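Gripper comparison, simulation bench
Jun 4, 2025
Entered by Benvinda Matos

Purpose: to compare the Lusen and Vandon finger sets on the bracket task before either is ordered for the Livavo cell.

Settings
Physics step rate 2000 Hz, closing force 56 N. Friction values are carried over from the May entry and have not been reviewed.

Runs
1. Lusen fingers, 172 trials. Log saved complete.
2. Vandon fingers. Stopped early – the controller profile still held the Lusen stroke limits. To be repeated.
3. Wrist view check. The black fingers sit either side of the grey body under the plate, with the three yellow nuts in view on top.

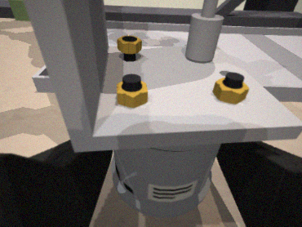 Outstanding
Noonan to supply the corrected stroke file. Contact margin on the plate edge to be agreed before the repeat.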